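Forum > Cells and Work Holding > Light Assembly
Thread: Parallel gripper drops light wire parts after finger swap, Clurex controller

tamsin_r
Single-arm bench cell, Clurex controller, electric parallel gripper with black tapered fingers, wrist camera looking down past the fingertips. The cell sorts returned costume jewelry for a reseller: bracelets, earrings, loose findings. Parts come in on a blue surface and go out to bins by type.

We swapped the fingers in September because the old pair had rounded tips. New pair is the same drawing, same supplier (Plastthorpe), same screws. Since then, anything made of thin wire or coil gets picked and then dropped on the way to the bin. Solid parts are fine. Drops are always in the first half of the transfer move.

Grip force is set at 70 percent. I raised it and got bent bracelets. I lowered it and got more drops. Zero point was re-taught after the swap with the fingers closed on each other, per the manual. Where would you look first?

ottobahn_cells
Finger parallelism. Close the gripper on a strip of carbon paper or thin marking film and look at the print. If the contact is only at the root or only at the tip, force setting will not help you.

Also, what torque on the finger screws? If they were tightened with the fingers open, some carriers sit slightly splayed when the gripper loads up.

tamsin_r
Tightened open. I did not know that mattered. Will do the print test tonight after second shift.

grebe
It mattered on the older carriers. On anything recent with a dowel in the finger mount it makes no difference. Does yours have a dowel?

tamsin_r
2 dowels per finger. Slip fit.

grebe
Then I would leave the screws alone. Look at your grip detection. Most controllers declare "part held" from motor current plus a minimum opening. A thin wire gives you an opening close to the closed-on-nothing value, and if your re-taught zero is slightly off, the controller thinks it missed, relaxes, and retries or drops to holding current. That fits a drop early in the transfer better than any mechanical cause does.

ottobahn_cells
Slip fit is still clearance. Two dowels with clearance plus a tapered finger of that length will give a visible error at the tip. I have measured it more than once. Both can be true, but the print test takes five minutes and costs a piece of film.

lathe_widow
What are the contact faces? Bare, or padded? On smooth wire you want something with give. Bare faces on a springy part will hold it right up to the first acceleration spike, then it rolls.

tamsin_r
Bare on both sets. Old set was bare too and held coils without trouble, although those had many months of wear on the faces.

lathe_widow
Worn faces have texture. New molded faces are slick and may still have release agent on them. Wipe with isopropyl, let them dry, run a batch. Do that before you change any numbers.

Chiến Chu
I look after three cells with the same controller at Giáp, similar product mix. Some questions before anyone changes parameters:

1. Which firmware branch is the gripper on? The default holding current was changed in one of them.
2. Is the wrist camera bracket clamped to the gripper body or to the flange?
3. After the finger swap, did you repeat the hand-eye calibration, or only the gripper zero?
4. What does the pick planner use as its grasp target on an open bracelet?

I ask about 3 and 4 together. If the camera was removed or even loosened to reach the finger screws, your picks can be off by a wire diameter and you would never notice it on a solid part.

tamsin_r
1. The Latus branch. I can't see a minor version on the pendant.
2. Gripper body. It was loosened, yes. The lower bracket screw blocks the hex key.
3. Gripper zero only.
4. Nearest segment of the loop to the gripper, fingers either side of the wire. It is not supposed to pick by the end caps.

grebe
So the camera was moved and not recalibrated. I would have led with that in the first post.

tamsin_r
The solid parts were landing fine, so I ruled it out. Noted.

ottobahn_cells
Post a frame from the approach, just before close. With the tips in view you can judge lateral offset by eye.

tamsin_r
Print test done first. Marking is heavier toward the root, light at the tips, same pattern on three closures. Faces wiped with isopropyl as suggested. Nothing else changed yet. Wrist camera frame from the approach on a silver coil bracelet with a pearl on the end, gripper still open:
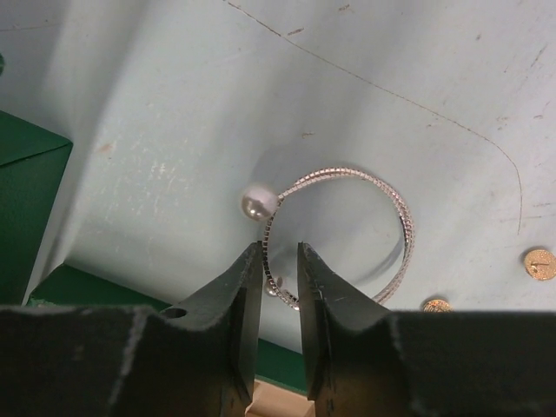 Re: approach frame

ottobahn_cells
Lower arc is passing through the gap between the fingers, so laterally you are in the right place. I would not blame hand-eye for this pick. The print result is your problem. With contact heavy at the root and light at the tips, and the wire up at the tips, you are asking the weakest part of the face to hold it.

grebe
One view down the fingers tells you very little about depth. The segment could be level with the last bit of the finger or well inside it. If the calibration is off along the tool axis, this frame would look much the same. Lateral alignment is the part you can confirm, and that is all I would sign off on.

ottobahn_cells
Agreed on depth. My point stands for the print.

lathe_widow
Second bead is right beside the left finger at the lower end of the loop. If that finger closes on the bead instead of the wire, you get a point contact on a ball. It would pivot straight out under acceleration. I would add a keep-out around the end caps in the planner, with enough margin to cover the finger width. Large pearl is close to the left tip as well, so the approach angle on this one leaves little room.

tamsin_r
The keep-out is only defined for the large bead class. Small beads are below the size threshold in the detector. I can lower it, but then it starts flagging the posts on the gold discs.

lathe_widow
Flag the posts, then. A false keep-out costs you a re-plan. A missed one costs you a drop.

Chiến Chu
Grebe is correct about depth. I would do this in order, with a test run between steps so you know which change did what:

1. Finger screws loose, gripper closed at low force on a flat gauge strip, tighten evenly in small increments, repeat the print.
2. Gripper zero again, since step 1 moves it.
3. Camera bracket to final torque, then hand-eye calibration. Include poses with real tilt, or the tool axis stays poorly constrained.
4. Lower the small-bead threshold.
5. Only then look at the holding current.

Also clean the finger flanks and the top of the base while the bracket is off. There is gray dust on the base in your frame. I can't tell from a picture whether any of it is in the carrier slot, but grit there gives exactly the uneven print you describe.

grebe
I would move 5 up. Reading the holding current is free and needs no tools. Read it, write it down, don't change it.

Chiến Chu
Reading it first is fine.

tamsin_r
Read it. Holding current is set to 2 steps under closing current. I have no record of the value before the swap, so I can't say if that is new.

Steps 1 and 2 done. There was grit in the left carrier slot, fine gray stuff, came out with a dry brush. Print is now even from root to tip on both faces. Ran a short batch of coils at the old force: fewer drops, but not zero. The remaining ones were all bracelets with small end beads.

ottobahn_cells
So it was parallelism.

grebe
It was grit in a slot, which you would have had with the screws tightened any way you like.

ottobahn_cells
Which shows up as parallelism on the print. Fine.

tamsin_r
Step 3 done Wednesday morning. Tool axis correction came out at around a wire diameter, so the depth comment was fair. I also filed a relief in the bracket so the hex key reaches the finger screws without loosening the camera.

Step 4 is in. Planner now rejects any grasp with a finger inside the small-bead zone and rotates the approach. Cycle time is slightly worse on bracelets. Disc posts get flagged as expected and it does no harm. No coil drops in the last full shift. Holding current untouched.

lathe_widow
Put a brush-out of the carrier slots on the weekly sheet. Plating dust gets everywhere with that kind of stock.

tamsin_r
Added. Does anyone have a source for textured face inserts that fit the Plastthorpe fingers? I would like to bring the force down on the softer wire.

Chiến Chu
We cut our own from thin urethane sheet and bond them. Re-take the zero afterward and check your minimum opening, the pads change both. I will measure a set at Giáp and post the dimensions here.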